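Pletura-Tisch: Datensatz mit Handgreifern
Datenkarte, Stand September

Kurzbeschreibung
Pletura-Tisch enthält 2813 Episoden, in denen Personen kleine Alltagsgegenstände mit einem Handgreifer vom Tisch aufnehmen und wieder ablegen. Mit dem Datensatz haben wir die Methode Skenen trainiert. Diese sagt aus einem einzelnen Bild voraus, welcher Gegenstand als nächster gegriffen wird und in welcher Richtung sich der Greifer nähert.

Aufteilung
Training: 2000 Episoden
Test: die übrigen 813 Episoden
Mit zwei Greifern am selben Tisch: 1393 Episoden (in beiden Teilen enthalten)

Aufnahme
Jede Episode beginnt mit geöffneten Fingern. Die Gegenstände werden vor jeder Episode neu verteilt, und die Reihenfolge des Greifens bleibt den Personen überlassen. Wir haben in normalen Büroräumen aufgenommen, bei laufendem Betrieb und mit wechselndem Licht.

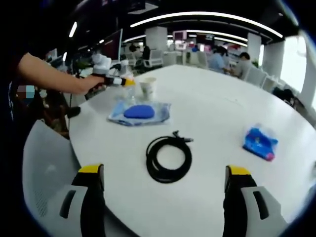 Abb. 1: Runder Tisch mit aufgewickeltem Kabel, Schwamm und Verpackungen; links ein zweiter Handgreifer, dessen Spitze zur Flasche zeigt.

Die Annotation erfolgte mit dem Werkzeug Curum. Für jede Episode sind der Zielgegenstand, der Zeitpunkt des Schließens und das Ergebnis des Griffes eingetragen. Durchsichtige Gegenstände haben eine eigene Klasse bekommen, weil ihre Umrisse oft schwer zu bestimmen sind.

Bekannte Einschränkungen
Skenen verwechselt bei zwei Greifern manchmal, welcher von ihnen den Gegenstand aufnehmen wird. Kabel sind schwierig, sobald sie nicht mehr aufgewickelt liegen. Die Aufnahmen stammen von nur 7 Tischen, darum soll man die Testwerte nicht auf andere Umgebungen übertragen. Das Vergleichsmodell Pinto wurde mit derselben Aufteilung trainiert.

Kontakt
Liesl Eberhard, Projekt Pletura. Fehler in den Annotationen bitte mit Nummer der Episode melden.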